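Trails > Interviews > Clurnalby Ridge

She agreed to talk on the condition that I leave her name out, which seemed like a lot of secrecy for a person who leads day hikes. By the end of the hour I understood it a little better. The people who promote the Clurnalby Ridge loop are loud about it, and she sells boots to most of them.

The loop has been called the best easy summit walk within two hours of the city. I had done it once, in October, and found it neither easy nor much of a summit. So my first question was whether I had missed something.

"You didn't," she said. "It's 1233 feet up, and most of that comes in one stretch behind the old sugar house. If you bring kids because a website said easy, you're carrying a kid by lunch."

The website in question belongs to Nindavside, the outfit that runs the shuttle and prints the map. Their map gives a round trip of three hours. I asked her how long it takes her groups.

"Four and a half. Five if it rained the night before. I wrote to them and said so, and they told me three hours was moving time." She raised her eyebrows at me. "So you can't stop and eat a sandwich, I guess."

I wondered if she was a bit hard on them. The shuttle does keep cars off the road shoulder, and the parking lot at the trailhead was never any good. She gave me that one, partly. The last shuttle leaves at 4:30, she said, and she has walked people the two miles down to the village more than once.

Then there is the view. Every write-up says you can see the lake from the top. I saw spruce. She laughed at this and said that if you stand on the flat rock past the cairn and lean left, you get a strip of water. The better view is from Climlow, the lower bump you cross on the way, and hardly anyone stops there. It has no sign. She would like it to stay that way, and I told her I was going to print it regardless. She shrugged.

We got on to gear, where I expected a sales pitch and mostly didn't get one. She does carry the Obradović poles in the shop, and she thinks people buy them too early. "Go up with a stick first. See if you even like having something in your hand." When I pointed out that this was a strange thing to hear from a store, she said she would sell me the poles if I wanted them. I didn't.

Food was the one subject on which she turned out to be strict. She doesn't trust bars. She wants real food, packed the night before, and a second lunch that stays in the car for the drive back. I said a second lunch sounded like a lot of fuss for a five-hour walk.

"You'll eat it," she said. "I've never seen one come home."

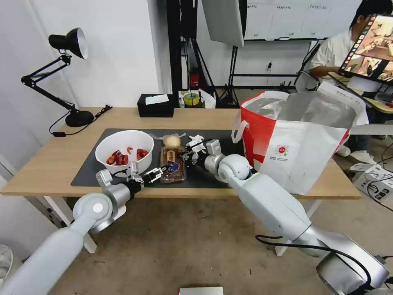
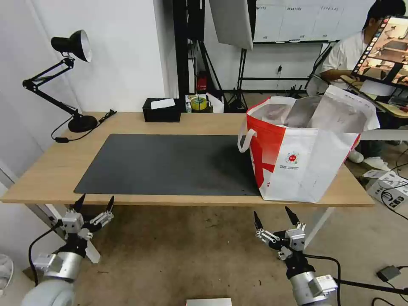
A bun and a packaged item near a bowl of red food in the first, a red-and-white tote bag in the second.

I asked her last about the crowds, which is what people complain about most. The summit register had 966 names in it last summer. She doubts the number. She says families sign once for each kid and once for the dog, and that on a gray morning in June she has had the whole ridge to herself until ten. I have my doubts about that too, having stood in line at the cairn behind a birthday party, but I had picked a sunny day in foliage season and she told me that was my own fault.

Would she send a first-time hiker there at all? She thought for a while. She would send them as far as Climlow, she said, and tell them to turn around. It's half the climb, the blueberries are decent in August, and you make the shuttle without running for it. As for the top, she goes up a few times a year, mainly to check on the blowdowns and see whether the blazes have been repainted. They hadn't been when I was there. I lost the trail twice above the second brook, and she said everybody does, it's the birch that fell across the turn.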